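The owner of Wakico does not want to talk about recipes. She has run the small noodle shop for 15 years, and when people ask to interview her they usually want to know what goes in the broth. She would prefer to talk about the lease, the dishwasher and the price of limes.

"The broth is the easy part," she says. "You make it the same way every day. The rest changes every week."

We met on a slow afternoon, after the lunch dishes were done and before the evening cook came in. She asked that her name be left out, as she has family in the business elsewhere in town and doesn't want them getting calls.

Wakico opened with 22 seats, a secondhand stove and a menu of nine dishes. The menu is now seven. She took off the fried rice four years ago and still hears about it.

"It took up a burner," she says. "At lunch I have six burners. If two of them are rice, then soup customers are waiting, and soup customers are most of my customers. I told people that and they looked at me like I was making it up."

Her rent at the start was 934 dollars a month, which she remembers because she wrote it on the wall of the back office in marker. It is still there, with the later figures written underneath. The one at the bottom is 2000. She signed for that one last November after two months of going back and forth with the landlord, who had wanted more and a shorter term.
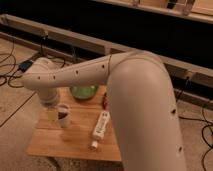

She says she almost walked away from it. There was a space across the river, in the same block as the Boonchu grocery, that was bigger and cheaper. She went to see it three times. The kitchen had no hood and the floor drain was in the wrong place, and when she got a price for fixing both she went home and called the landlord back.

"I was angry at myself for wasting the time. But I slept better after I had the number. Before that I was just imagining how nice it would be over there."

Her advice to anyone looking at a restaurant space is to bring a plumber before bringing a friend. Friends look at the windows, she says. She also tells people to visit at the hour they expect to be busiest and stand outside for the whole of it. She did this in her first year, too late, and learned that the street was in full sun until two in the afternoon, all summer. The awning went up the next spring.

Most of her buying is still done in person. She goes to Boonchu twice a week for herbs, fish sauce and dried chilies, and gets noodles delivered by Paken, a small maker that she has used since the second year. The Paken noodles cost more than the brand she started with. She switched after a run of bad boxes and has not shopped around since.

"They come at six in the morning and they're right," she says. "I don't want to save four dollars and have to open every box."

Limes are another matter. She buys them wherever they're cheapest and juices them the same day - she has no opinion on where they come from. When the price went up sharply a few years back, she stopped putting a wedge on every bowl and kept a dish of them at the counter instead. People took fewer. She kept the dish after the price came down.

The hardest stretch, she says, was the winter when the dishwasher failed and two of her staff left in the same week. She washed by hand for nine days while waiting on a part. The repair came to 1306 dollars, and she paid it out of money she had put aside for new chairs. The chairs are still the old ones. Several have been reglued.

Staffing is better now. She has two cooks and three people who share the front, and she posts the schedule a month ahead. She used to do it week by week, thinking it gave everyone more freedom, until one of the servers told her it meant no one could book a dentist.
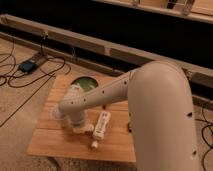 Desisine, the lunch counter two doors down, sees the scheduling question differently. A month is too long, its owner told me when I stopped in afterward, and half of it gets rewritten anyway. "We do two weeks and we stick to it," he said. He did agree with her on the rent, and said his own went up at the same time by nearly as much.

The two shops lend each other things: takeout lids, change for the register, once a whole sack of onions. They have talked about ordering containers together to get the bulk price. Neither has the storage room for it.

She plans to stay through the end of the current lease, which has four years left. After that she isn't sure. Her knees bother her, and she would like to work mornings only. One of the cooks has asked whether he could buy in, and they've had one meeting on it so far, with a second planned once the summer is over.

As for the fried rice, she says it is not coming back. Then she got up to let the evening cook in, who had forgotten his key.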